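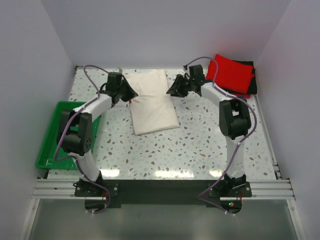 What level should a home vocal recording be made at?

Set the microphone gain so that the loudest line of the song peaks near -10 dBFS on the input meter, with the rest of the take sitting between -24 and -18.

Setting the gain

Connect the microphone and turn on phantom power if it is a condenser. Leave the fader in the recording software at zero. The fader changes what you hear on playback and has no effect on the level going into the converter.

Stand at singing distance, a hand and a half from the capsule, and sing the loudest part of the chorus at full voice. Speaking into the microphone gives a reading that is too low. Raise the gain knob until the peaks reach -12, then sing the part again. Most singers push harder the second time, and the meter will read 1 or 2 dB higher.

If the meter touches zero at any point, lower the gain by 6 dB and repeat.

Recording the take

Record at 24 bits. Leave 5 seconds of silence before the first line. The silence is used later as a noise sample.

Keep the same distance throughout. For a song with quiet verses and a loud chorus, record the two on separate tracks, each with its own gain setting. Write both settings down. Ludmila Štefanec, who mixed the Irnby sessions, marks them on tape stuck to the front of the interface.

Checking the result

Play the take back on headphones and listen for the following:

Crackle on loud vowels: the input clipped. Record the line again. Lowering the fader will not repair it.

Hiss under quiet lines: the gain was too low or the singer too far back.

Thumps on P and B: turn the microphone 20 degrees off axis, or add a pop filter.

Save the raw file before any editing, with the song title and take number in the file name. Compression and EQ are applied to a copy.

Page last changed 12th March. Corrections to Marek Holub.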